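Sunday, 7th March

I did not plan to go to the workshop today, but I slept badly and at six I was already thinking about the left arm, so I took the early bus from Hisville and let myself in. The heating at Wukcombe is switched off at weekends. I worked in my coat until eleven.

I want to write down what happened on Friday while I still have it in order, because tomorrow Octavio will ask me and I become confused when I must explain quickly in English.

On Friday afternoon we were running the folding and sorting programme with both arms. Octavio Tello was at the screen and I was standing on the right side. At run 168 the left arm stopped in the air, as it does sometimes. I waited for the message and there was no message. Then it moved again by itself, much faster than it should, and its gripper hit the other one. The sound was not very loud. I pressed the red button, but I think I pressed it after everything was finished. My hand had been over the table perhaps ten seconds before, to straighten a sleeve. This is the part I keep thinking about.

We said we would not touch the settings before Monday, and I have kept to that. Today I only ran it at the lowest speed, with the door locked and the button in my left hand the whole time. The same things as always: the red basket with the shopping, the black T-shirt with the flowers.
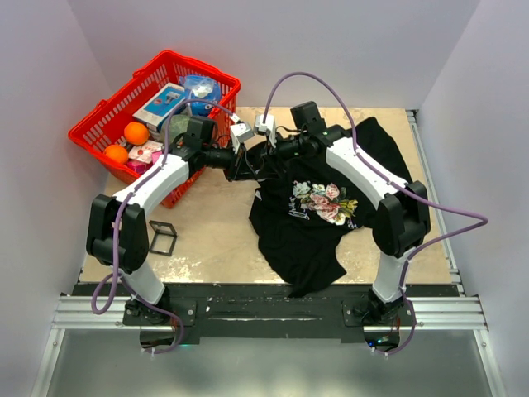
The grippers come so close to each other in this part of the task that there is almost no room for a mistake. I had never really looked at it slowly before. At full speed it seems like a nice handshake and one does not worry.

I repeated the movement many times and it was perfect, of course. Then I changed my method and moved the purple cable of the left arm a little with a stick (a broom handle, to be exact) while the arm was waiting. On the second try the arm stopped, and the log showed error 1118, lost connection. So it may be the plug, or the cable near the plug. When the connection came back, the arm did not wait for anybody. It tried to catch up with all the positions it had missed. At low speed this was only ugly. On Friday it was the real thing.

I was pleased for some minutes and then I was not pleased at all. A bad cable is easy, Bhutto has spare ones in the cupboard and it is a small job. But an arm which loses its connection should stay where it is until a person says go. I wrote the restart part myself in the winter. I believed I had tested it. I had tested it with the arm standing still at home position, where there is nothing to catch up.

I have put a paper on the switch – DO NOT RUN, ASK ME – and I sent a short message to Octavio. He answered with only a thumb, so I don't know if he is angry or at lunch.

I must also tell the people in Uvden, who use the same restart part on their table. I wrote that letter 2 times and deleted it. I will write it again after supper, with simple sentences, and send it before I go to bed.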